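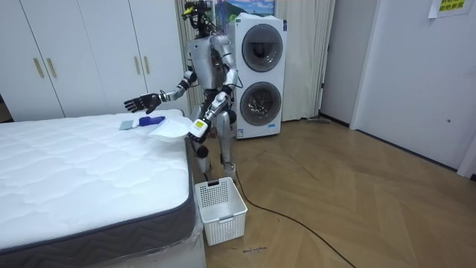
Who may enter the work area while a household trial is in progress?
Only the assigned operator and one safety observer may enter, and both must have completed the Skemik site briefing.

Torwood Household Practice Set: Data Card

Summary
The Torwood set contains 963 recorded episodes of cleaning tasks performed by humanoid robots in furnished rooms. It is maintained by Skemik and was last revised in January. Tasks include the treatment of mattresses with a spray bottle, brush and cloth.

Operating rules
Cables on the floor must be noted on the setup sheet before power is applied. The observer holds the stop control at all times and stands at least 2 meters from the robot. Liquids used in spray bottles must be listed by name in the room log. Sessions are limited to 40 minutes, after which joints and hands are inspected.

Exclusions
A total of 76 episodes were withdrawn after review by Hedegaard. Withdrawn episodes may not be used for training or for published results.

Permitted use
The set is released for research under the Trallar terms. Users must keep this card with every copy and report any episode in which a bystander can be identified. Requests for correction are handled by the Skemik data office.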